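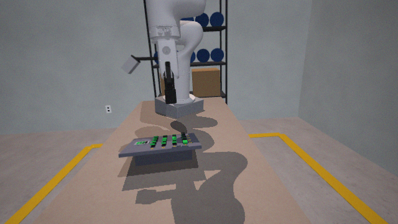 Workshop notebook > Finishes > Bench tops

Monday – oil trial on the beech offcuts, second round

Carried on from the April entry. Same stock as before, all from the one Serinthorpe board, planed and sanded to the same grit. Six pieces, three with Tundora hard oil and three with the Drarnonel blend. Ends sealed with wax this time as the first round drank far too much through the end grain and the weights meant nothing.

Method
First coat on at 9.15, brushed, left 45 minutes, surplus wiped off with lint-free rag. Wiped along the grain only. Rags laid flat outside on the slabs to dry, not in the bin.

Tundora went on thin and was even across the face. Drarnonel is thicker than I remember and dragged on the brush until the tin had stood in warm water. Two of the Drarnonel pieces had shiny patches near the edge after wiping, so more was left on than should have been. Marked those on the back in pencil.

Water spots
Drops put on the April pieces at 10.30, lifted after six hours. Tundora: faint ring, gone when rubbed with a dry cloth. Drarnonel: ring still there, raised grain under the fingertip. Tea left a mark on both. Did not try vinegar, none in the building.

Colour
Both yellow the beech. Drarnonel more so, and it shows most on the quarter-sawn face. For a pale top neither is right as it stands – the Prydderch white-tinted oil is worth a tin, but their sheet asks for a longer gap between coats and we have no rack space for that before the shelving job is out.

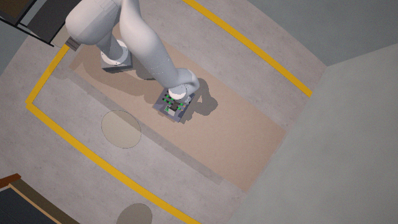 Work surface, tan, with the arm over it.

To do
– second coat tomorrow morning, thinner, pad instead of brush
– weigh all pieces before and after, same scale as April
– order Prydderch sample, smallest tin
– repeat the tea mark once the second coat has cured
– relabel the Drarnonel tin, lid and body do not match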